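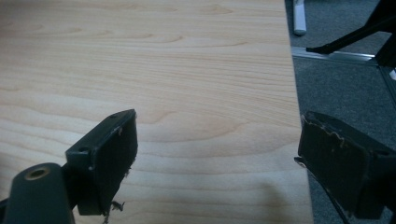
How to Get a Pale Tabletop Really Clean

Light wood-grain tops are my favorite thing to work on, and my least favorite thing to clean badly! Every smear shows on that blond color, and the first time I did mine I left streaks from one end to the other. After a lot of practice (and one very patient lesson from Marijke Boersma when we shared the Mustham workroom) I have a routine I love.

You need two soft cloths, a bowl of warm water and a small drop of dish soap. Skip scouring pads and gritty cleaners.

Start dry. Wipe all the crumbs and dust toward one edge and catch them in your hand, especially if you have carpet underneath – ask me how I know.

Dip the first cloth, then wring it out hard. It should feel barely damp. Work in long strokes that follow the grain, overlapping each one a little. Rinse the cloth as soon as it looks gray.

Sticky spot? Lay the damp cloth over it, go get your coffee, then wipe gently. Pen marks take more patience, and I still have one from May that I've given up on.

Now the fun part. Take the dry cloth and buff with the grain, finishing with the edges and corners, where water likes to sit. Crouch down and look across the top toward a window – streaks jump right out at that angle. Go over those again.

I do the big table at Pusgate this way every week.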